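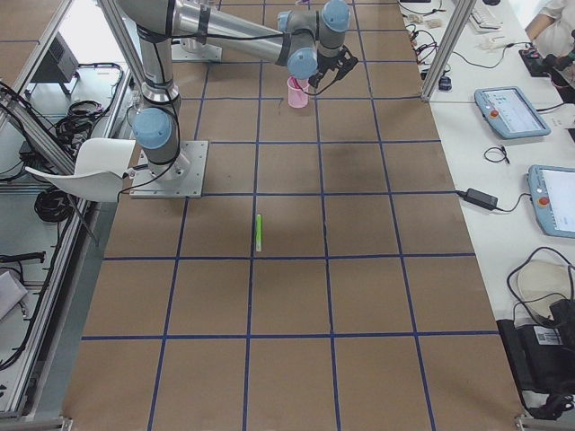 Reading time: 7 minutes

Binora bench kit: our walk-round checklist, with comments
Filled in by Bożena Marciniak, Ditthorpe workshop

We have had the Binora two-arm bench kit on trial since March, and Porken, who supply it, would quite like to know whether we mean to keep it. Fair enough! The asking price for the kit is £3,429 a month with the Miranda care plan included, and for that sort of money I wanted to go over the whole bench slowly, with a cup of tea waiting in the kitchen (never on the bench, see item 9) and the arms held still for any part where a hand had to go near them.

Visitación Palacios came over from Porken on Saturday and went round with me, and she was very patient with my questions, some of which I'm sure she has been asked by everybody. The list is Porken's own, printed from the back of the handbook, but the comments are mine, and I have let them run on where I thought the next person might be glad of it.

Results are given as Pass, Pass with comment, or Put right. "Put right" means we don't run the arms until it's done.

PART ONE: BEFORE POWER

1. Base plates and bolts
Check each arm's base plate is flat to the table and every bolt is tight. Try the plate by hand, then with the key.
Result: Pass
Comment: No movement in either of the 2 plates. I like that the plates are metal and bolted straight down, because the last bench we tried had clamps, and I spent half my life going round after the clamps. Visitación says to do this check weekly for the first few weeks and then monthly. I'd stay with weekly if we're moving the arms fast.

2. Table frame and posts
Look along the metal edges and up the posts for anything bent, loose or sharp. Run a gloved hand along the edge where people stand.
Result: Pass
Comment: All sound. One end cap on the underside was missing and has been ordered under Miranda, at no charge. You would have to be lying on the floor to find it (I was lying on the floor).

3. Stop buttons
Each teach pendant must be on the side table, screen up, with its red stop button clear of cables and within reach of the person running the job.
Result: Pass with comment
Comment: Both buttons stop both arms, which was the first thing I asked. We tried each of them with the arms moving slowly and again at working speed. My comment is about where the pendants live. The side table is a handy place and so everything else ends up there as well, the mouse and the keyboard and the power adapter and so on, and the pendants get nudged about in company. I would like a proper rest for each of them, screwed down, with a bit of clear space around it. Porken do sell one. I've asked Visitación for the price and for a drawing so that we can see whether it fits beside our post.

4. Reach and clearance
With both arms set to slow, take each one to its furthest point and back. No part of one arm should come within a hand's width of the other unless the job calls for it. Nobody leans over the table during this check.
Result: Pass

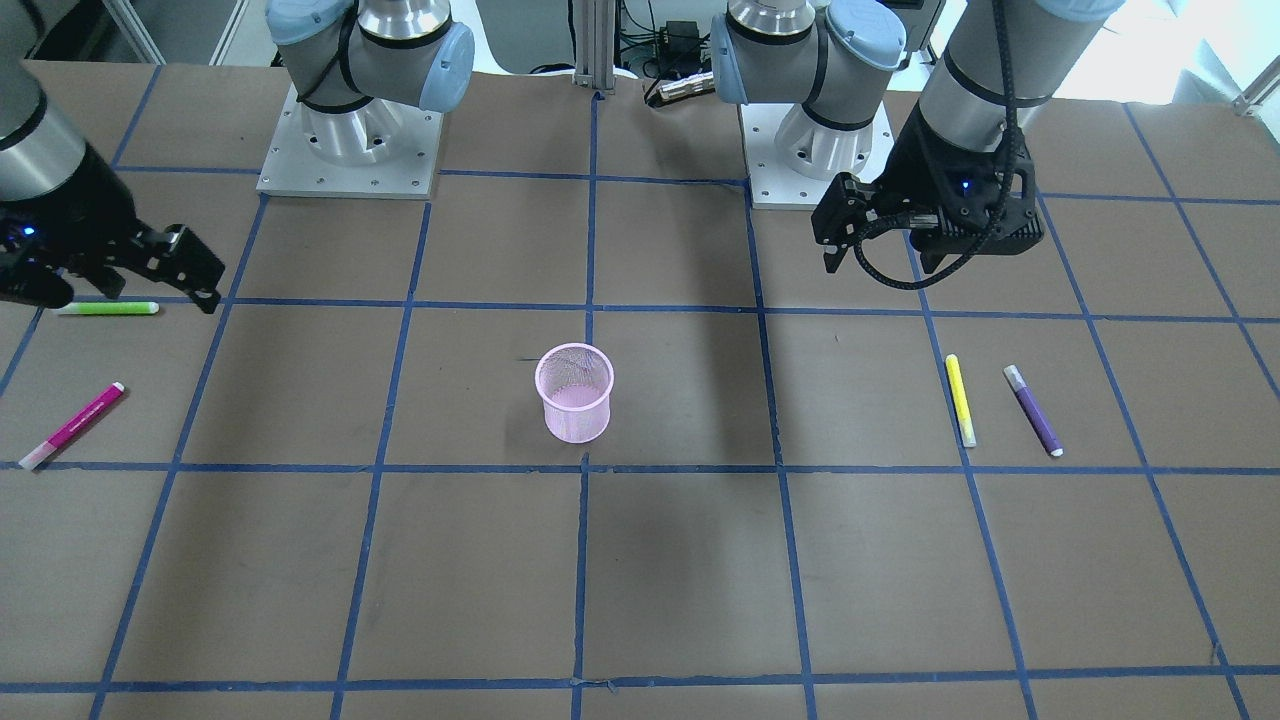 Item 4, reach and clearance: both arms over the grid, with markers and the pink cup set out.

Comment: I took my time over this one. The arms share the middle of the table, and the clever part of the Binora software is supposed to be that they wait for one another. They did wait, every time I tried to catch them out. What I would say to a new operator is that the waiting can look like a fault. An arm holds quite still, nothing is flashing at you, and the natural thing is to reach in and see what's the matter. Please don't! Look at the pendant first. If it says "hold for partner" then all is well and it will go on by itself.

We've written that on a card and put it up by the light switch, in large letters.

5. Cables on and around the arms
Follow every cable from the wrist back to the post. Check straps, bends and plugs. No cable should lie on the working surface or be able to catch on a gripper.
Result: Put right
Comment: The big cables are nicely strapped along the arm and I have no complaint about those. It's the thin ones. There was a thin black cable hanging down far enough to touch the paper, and once you have noticed it you can't stop noticing it. Visitación agreed with me straight away, and she has shown us a way of taking up the spare length with one more strap above the wrist, leaving enough slack for the joint to turn fully. We'll do this on both arms before the next run. If you are the one doing it, please turn the wrist all the way in both directions by hand before tightening the strap, and then once more afterwards.

While we were at it we had a look at the cables behind the table, where there are coils and tangles of the things. They are out of the arms' way and I have passed that part, but it's not tidy and I know it's partly our own doing. A length of trunking would see to it in an afternoon. It would also mean that we could see at a glance which plug belongs to which arm, and at the moment I have to trace it along with my finger like a child with a maze.

PART TWO: THE WORKING SURFACE

6. Paper and grid tape
The surface must be flat and the tape stuck down along its whole length. Look hardest at the crossings. Replace any strip that is torn, lifted or bunched.
Result: Put right

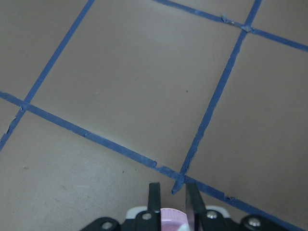
Item 6, grid tape: torn and frayed near one crossing, with ragged ends and small chips elsewhere.

Comment: I would never have given the tape a second thought before this trial. I took it to be there for us, so that we could say "put the yellow pen in the square by the cup" and all mean the same square. It does do that. But a raised end of tape is also something for a fingertip to pick at, and a marker lying half on a lump of it doesn't sit flat, so for my money it belongs on a safety list as much as anything else does.

Visitación's advice is to lay the long strips in one piece wherever you can, to press the crossings down with the back of a spoon, and to cut the ends with a blade and never tear them. The tape we have is the tape that came in the box. I've asked for a wider roll to try alongside it. The paper itself has smudges and creases but it's flat enough, so we shall leave it until the tape comes up and then do both together.

7. Grippers: fingers, screws and housing
With the power off, look at the finger faces, try each screw with the key, and check that nothing is stuck between the fingers and the body.
Result: Pass with comment
Comment: Every screw was tight. They are easy to get at with the short key, and I was pleased about that, having known grippers where you had to take half the thing apart to reach the last one. The comment is only that the handbook gives the tightness in a table on one page and the size of key on quite another, and I've pencilled the two together inside our front cover. Porken are welcome to pinch the idea.

Please wipe the fingers with a dry cloth at the end of the day. Ink gets on to them from the markers.

8. Objects in use
Only the things named on the job sheet should be on the grid. Check them for cracks and sharp edges. Caps on.
Result: Pass
Comment: We use coloured markers and a pink cup, and the job is picking up the markers and putting them in. It's a modest little job, I grant you, but it asks for most of what we would want from the kit later on: reaching across, handing over, setting something upright in a small space without knocking it flying. We have run it for more than 100 hours over the trial, and the cups do wear, so please look round the rim of the one you're using and throw it out if there's a split. There are spares in the drawer under the kettle.

9. Food, drink and loose clothing
None on or near the bench. Sleeves fastened, lanyards off.
Result: Pass
Comment: Lanyards are the ones we forget. There's a hook on the back of the door now.

PART THREE: RUNNING

10. Watched run
Run the job for 15 minutes with one person at the pendant and one watching from the end of the table. Note anything you didn't expect, however small.
Result: Pass with comment 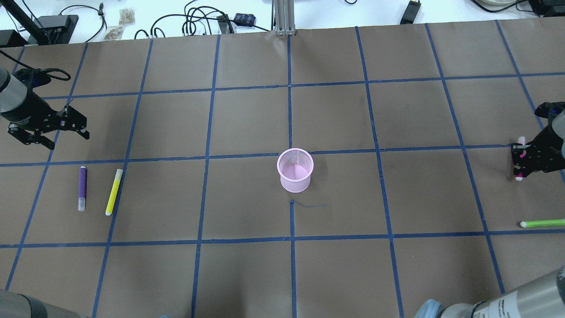
I asked Visitación to watch from the end and I took the pendant myself, which made me a bit nervous, if you want to know, with the supplier looking on. The run went through without a stop. The noise is low enough that you can talk over it comfortably, and she and I did. One small thing went in the notes: when an arm comes down low over a marker, the person at the pendant can't see the fingertips very well from the side table, and you find yourself leaning. I would move the pendant end along a little, or put up a mirror. Porken say other customers have done either, and the mirror is the cheaper by a long way.

11. Stop during the job
Press the stop with an arm part way through a pick. The arm must hold its position, and must not start again until it is told to from the pendant.
Result: Pass
Comment: Tried it with each arm. Starting again takes two separate presses, and I'm very glad of the second one.

12. Closing down
Arms to the rest position, power off at the wall, pendants back in place, sheet signed.
Result: Pass
Comment: The handbook has you switch off the pendants before the arms, and the card that came with Miranda has it the other way about. Visitación has taken the card away with her to ask. Until we hear, follow the handbook.

WHAT WE'VE ASKED PORKEN FOR

Two pendant rests, with a price
A wider roll of grid tape
The missing end cap
A corrected Miranda card
Straps for the thin cables, a small bag of them if they can spare it

ON THE KIT GENERALLY

I'm inclined to say yes to it. The two items marked "Put right" are an hour's work between them and I don't hold either against the kit. Where I do hesitate is over Miranda, as we'd be paying for a visit every month and I suspect that, once the straps and the rests are on, we should need one a good deal less often. Visitación is going to find out whether there is a lighter plan for a bench that only runs on weekdays. I have asked her to send the answer to the workshop address, so if it comes while I'm away, would somebody please pin it to the back of this list.

Next check: same list, after the new tape is down. Items 5 and 6 first.

B. Marciniak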